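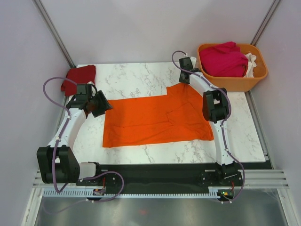
Teaching the Arms to Fold: Your Questions

Last updated Monday, January 3, 2022

I'm Iara Urrutia and I run the folding project at Stadero. I get a lot of email about it, and I kept typing the same replies, so I put them all on one page. If yours isn't covered, write to me and I'll add it (eventually!).

What does "teleoperation" mean in your setup?

It means a person drives the arms live. You sit down, hold a pair of small hand controllers, and the two arms copy your hands. Close your fingers, the gripper closes. While you fold a shirt that way, the computer saves the arm positions and the video together. One start-to-finish fold is what we call a demo.

Why not just program the folding?

I tried! My first version was a long script of positions, and it was fine as long as the shirt landed in exactly the same place with exactly the same wrinkles. Cloth never does that. With demos, I can show the arms what I do when a sleeve is tucked under or a corner has flipped over, and I don't have to write down a rule for every mess.

Can't you grab the arm and move it yourself?

You can, and we do it for simple jobs like wiping a table. For folding I gave up on it pretty fast. You need both arms at once, and pushing two arms around while leaning over the table puts your own sleeves and head right in the camera's view. Remote control keeps people out of the video.

How many demos do you have?

3,623 as of this update. That counts only the ones we kept. We toss a demo if the recording drops out, or if the driver says it was a bad one.

How many do you need before the arms can do it alone?

For one kind of garment, laid out flat to start, I wouldn't bother training with fewer than 300. Flat is the easy case. Pulling something out of a basket and getting it flat in the first place is much harder, and I don't have a good number for that yet.

Does the color of the clothes matter?

More than I expected. Bright colors on a white table are easy for the camera to pick out, so that's where I tell people to begin. White on white is miserable. Alcides Rangel spent most of July on nothing but white undershirts and I still owe him lunch for it.

Do the clothes have to be ironed or laid out neatly?

Please don't iron anything. Wrinkles are good. If every demo begins with a perfect flat rectangle, the arms get confused the first time they meet a crease. Smooth it out a little with the grippers and start folding from there.

What makes a good demo?

Steady hands and no long pauses. Pauses are the big one - if you stop to think with the gripper hanging over the cloth, the model learns to stop there too, and then you get an arm that hovers forever. Plan your fold first, then go. Also, pick one way of folding and stick with it for the whole session. Custódio Bragança folds in thirds, I fold in half, and mixing us together early on gave us something that looked like neither.

What if I miss a grab?

Keep recording and try again. A missed corner followed by a good second grab is really useful. If you drop the whole garment off the table, end the demo and reset.

How long before a new driver gets comfortable?

Most people are clumsy on day one and decent by their third session. You can't feel the cloth through the controllers, so you learn to judge by eye whether you've picked up one layer or two. Josefina Palma sews, and she was better than me within an afternoon. I'm not bitter.

Is it tiring?

Yes, mostly in the shoulders. I ask people to take a real break every hour and to quit for the day when they start rushing.

How often does it work on its own now?

On flat T-shirts, 97 out of our last 100 tries ended in a fold I'd put in a drawer. Long sleeves are well behind that. Don't ask me about fitted sheets.

Can I use your demos for my own arms?

If your setup is close to ours, probably, but plan on recording some of your own too. Camera position matters a lot. Damián Ocampo handles the sharing requests, so put his name in the subject line and tell us what arms and grippers you have.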